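Wandier sets release plan for restored edition of Jombridge

October 11, 2018 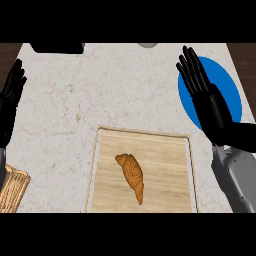
Release details

Distributor Wandier will open the restored version of the crime drama Jombridge in 53 theaters next month, with a wider run to follow if bookings hold. The new version runs 181 minutes, compared with the shorter cut that went to theaters on first release. It will be shown with one intermission.

Wandier acquired the title in September as part of a package of 6 films from the Arnby library. The remaining five have no dates yet.

Restoration

The work was carried out at Fahy, a post-production house that also handled the sound. The picture was scanned in 4K from the original camera negative, except for two reels where the negative had shrunk too far to pass through the scanner. Those reels were taken from an interpositive and graded to match. Grain has been left in place. Dirt and splices were cleaned up by hand, and flicker in the night exteriors was reduced with software.

The soundtrack was transferred from the mono magnetic master. No surround mix was made. Theaters will receive the film as a DCP in its original 1.85:1 ratio, with optional English captions.

Changes from the earlier cut

The added footage falls mostly in the second half and includes the full courtroom sequence, a longer version of the ferry crossing, and the original end titles. Dialogue in one restored exchange survives only in part and is subtitled where the track is missing.

Home release

A two-disc Blu-ray will follow the theatrical run. The set includes both cuts, the trailer and a 100-page booklet with production notes and the shooting schedule. Pricing has not been set. Wandier said a streaming date will be announced separately.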